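Election map notebook, Akdale office
20th June

Okay, catching up, as I've written nothing in here since the candidate list closed and the next person to open this file (hi) deserves better.

Where we are: the Akdale council by-election has lost two candidates after the ballot papers went to the printer. One withdrew over an old lease dispute, the other has moved out of the district and can't stand. Both names stay on the paper. Votes for them still get counted as votes for them, and then under the local rules they get set aside at the end and the preferences move on. So our results page has to show two people who aren't running, with live numbers next to their names, without making readers think we've messed up. Fun!

First try this morning: gray out the names and put "withdrawn" in small type. Looked fine on my big screen, unreadable on a phone. Second try: keep the names in normal black and put the word "Withdrawn" on its own line underneath. Much better, and it doesn't shove the bars around. I'm keeping that one unless someone yells.

Now the counting script. I ran it against the December count from Zarorero (the ward, the old boundaries) and it came up short by 800 votes. Spent way too long staring at it. I was sure it was the postal batch getting dropped, so I reloaded the postal batch, and then the total was too high, which at least told me the postals were in there the first time. The real culprit was the Vukčević Hall booth. The results file spells it with the accents, our booth list spells it without, and the join quietly threw the whole row away. I've fixed the spelling in our list and I've also made the script stop dead and complain when a booth doesn't match. I'd much sooner have it fall over in front of me on a quiet afternoon than on the night with everybody refreshing the page.

After that the December total matched the official sheet exactly. Ran it again from a clean copy to be sure, same answer.

Swing numbers. I'm going back and forth on these. The last count in this seat was decided by a pretty small margin, and everybody will want a swing figure the minute the first booth reports. But the boundary moved, the two withdrawn candidates had real support out on the east side, and one of the big parties isn't standing at all. Any swing we print before half the booths are in would be nonsense. My plan is to show raw votes only until then and have the swing column simply not be there (not blank, not a dash, just not there yet). If the desk wants it sooner, we can argue about it at the next planning meeting and I'll bring the December booth order, where the first few booths pointed the wrong way entirely.

Turnout. The roll for the district stands at 2860, going by the copy I was given at the clerk's counter. I've typed it in as a fixed number for now. Somebody please check it against the final roll when that comes out, because late additions do happen and I will absolutely forget. There's a note at the top of the settings file in capital letters. 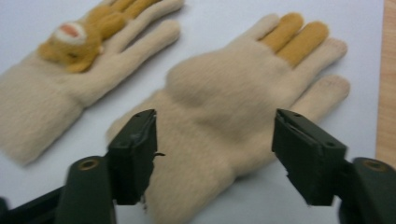

Volar (our feed reader, for anyone new) is behaving itself again. It was checking for a new file every few seconds and the county server got sick of us and shut the door for a bit, fair enough. I've slowed it down to once a minute. For a place this size nothing is going to change faster than that, and on the night most of the wait is people driving ballot boxes in from the far booths anyway.

I also wrote the line for the top of the page, which took longer than the code did. Current version: "Two candidates withdrew after ballots were printed. Votes for them are counted and then passed on by preference." I had a longer one that explained exhausted ballots and even I got bored halfway through it. Maybe it can go on the questions page.

Still to do:
Check the roll figure.
Get the photo permissions for the remaining candidates (we have none so far, I asked twice).
Test the page on the old office tablet.
Ask the clerk if informal votes come through booth by booth or only at the end. The December file had them at the end, all in one lump, and I don't know if that was a choice or just how it got typed up.
Write something for the case where it's a tie. The rules say drawn by lot, and the page currently shows both names as the winner, with a little check mark each.

I'm leaving the script running overnight on the test feed. If the log has stopped by the time you read this, restart it from the second step, the first one wipes the booth list.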